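Can it do chores yet? Notes, Sun 7 July

Slow down at the start. Water.

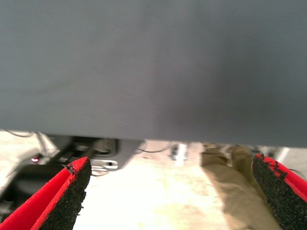
So the question people ask me - when does it do my laundry. Short answer not yet. Longer answer, depends which chore and who sets the room up first.

Shop floor first. Stinwood job: same bin, same part, same height. 500 picks, fine. Move the bin a hand's width and it's lost. Tell the Azar story here, keep it short!!

Then home. Wiping a table = ok. Clearing one = hard. Towels sort of, fitted sheets no. Carmela Arrieta timed hers at Wemerlow, 268 seconds for one shirt. Pause for laugh.

Why so hard - grip. Pads wear down, crumbs of it come off, then cups start slipping and everyone blames the software. Check the fingers first. Also seeing: get close to anything big and flat and the wrist camera has almost nothing to go on. People walking about dosen't help.

Money: skip if behind. Kidico asked for 1000 hours unattended, we said try us in October.

Last bit, what I'd trust it with today. Sorting, fetching, wiping. Not knives, not teh cat.

Questions - repeat them into the mic.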